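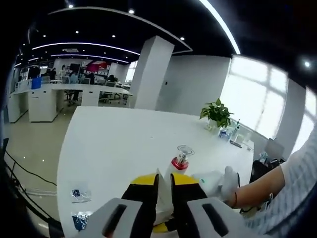
Becher mit rotem Band auf weißem Tisch

Carklow Thermobecher-Manschette, 5er-Set

Art.-Nr. 600-16
Hersteller: Gornholm
Lieferbar ab Juni

Wer im Büro Kaffee trinkt, kennt zwei Temperaturen: Verbrennung zweiten Grades und Besprechungsende. Die Manschette Carklow kümmert sich um die erste. Sie wird von unten über den Becher geschoben und sitzt dann dort, wo die Finger hinwollen. Gegen Besprechungen ist uns leider noch kein Zubehör bekannt.

Das Material ist Wollfilz und kommt mit der Handwäsche gut zurecht. In der Spülmaschine schrumpft es auf Eierbechergröße. Über 100 Kundinnen und Kunden haben das für uns bereits getestet, vielen Dank dafür.

Technische Daten
Material: Wollfilz, gewalkt
Höhe: 5 cm
Farben: Rot, Schiefer, »Herath« (ein Beige mit Ambitionen)
Pflege: Handwäsche, liegend trocknen

Lieferumfang
5 Manschetten, Stoffbeutel, Pflegehinweis zum Verlegen

Passt nicht auf Tassen mit Henkel. Die Frage kommt öfter, als man denkt.

Dazu passend: Untersetzer Rernance, Filz, rund

Stand der Angaben: 04.02.2021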